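**Saturday, Hemby room, kitchen table set**

Picking up from the last entry, where I said I'd believe the hand-held numbers when I saw them. I have now seen them and I believe about half.

Current count for the dish rack task is 191 episodes recorded and 189 that made it through the tracking step. Rungnapa Boonyarit is pleased with that ratio and she should be, it's her calibration. My complaint is with what we say it means. A demo that tracks well is a demo where the camera knew where it was. It says nothing about whether the person holding the gripper did the task in a way a policy could copy. I watched a handful back at half speed and in three of them the plate gets nudged along the table before the grasp. The pipeline scores those as good.

The Prambridge write-up talks about 3,446 episodes across all their kitchens. Fine. How many of those start with the plate in the same spot? They don't say. If we spread our starts properly I'd bet we could get by on a good deal less, and if we don't, I doubt that doubling the pile will help us.

Start layout for the plate-to-rack block: pink plate flat on the table in front of the rack, rack empty, food plate and divided tray at the back, toaster in the right back corner with the toast up, wire utensil holder near the right edge. Bottle behind the left end of the rack.

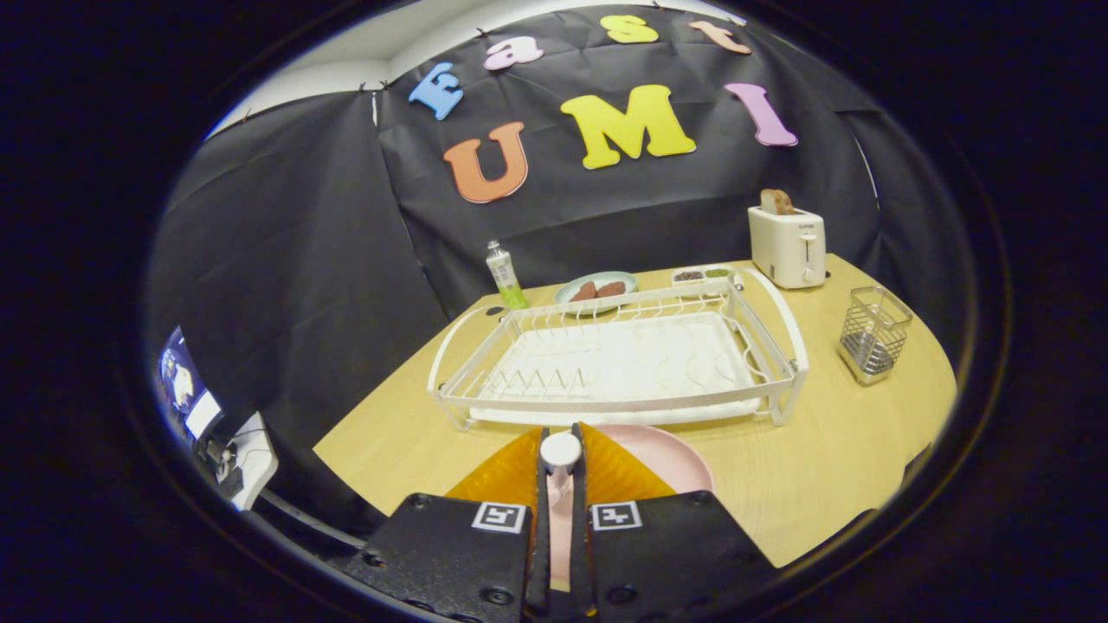

*4 min read*

Points from going over the layout again:

- The right finger pad covers part of the pink plate at the point where I'd like to see its rim. I had assumed the wrist view would give us a clear look at the rim all the way in. It doesn't at this approach angle. Try coming in with more tilt and compare.
- The rack is white wire with a white drip tray inside it. I'd like to know how well the dividers hold up once the images are shrunk for training. My guess is poorly. Rungnapa says the network will find them. Maybe. I want to see the downsized crops before anyone spends another afternoon on this.
- The monitor at far left is on and in view. A glowing screen is exactly the sort of thing a network will latch onto, especially if what it shows changes with the session. Either switch it off, or turn it, or move the table over. I asked for this in March.
- The letters on the black cloth (UMI and the smaller row over it) give the tracker some edges to hold, and I have no objection to that. But they also never move, and so they tell the policy where it is on this table and no other. Onsri has plain walls. We should take at least one block with the cloth bare and see how many demos the tracking loses. I expect more than two.
- Clutter at the back is good in principle. In practice it has sat in the same order for the whole block. That makes it furniture.

Argument over lunch, recorded so we don't have it again: Rungnapa's view is that we should finish the block as it is, train, and let the failures tell us what to vary. Mine is that we'll learn the policy fails when the plate moves, and we know that already. She pointed out that I said the same about the cup task and the cup task did better than I predicted. True. It did better on our table. It was never run at Idham, so I don't count it.

What we settled on:

1. Next 60 episodes with the pink plate start drawn from the shuffled list, rack shifted and turned between episodes.
2. Two operators, swapping often. So far it's nearly all me, and I have a habit of coming in from the right.
3. No pushing the plate to line it up. If you miss, stop, mark it as a miss and keep the recording in a separate folder.
4. Train on the old set alone and on old plus new, same number of steps, same seed. Test both with the plate in spots neither set used.

If the two come out level then I was wrong about the starts and will write that here in the same size letters.

Still open: gripper width reading. I get a small jump when the fingers close all the way and I haven't found out whether that's the markers or the fit. Could be up to a couple of frames of lag as well. Check that before item 1, or all of the new block carries it too.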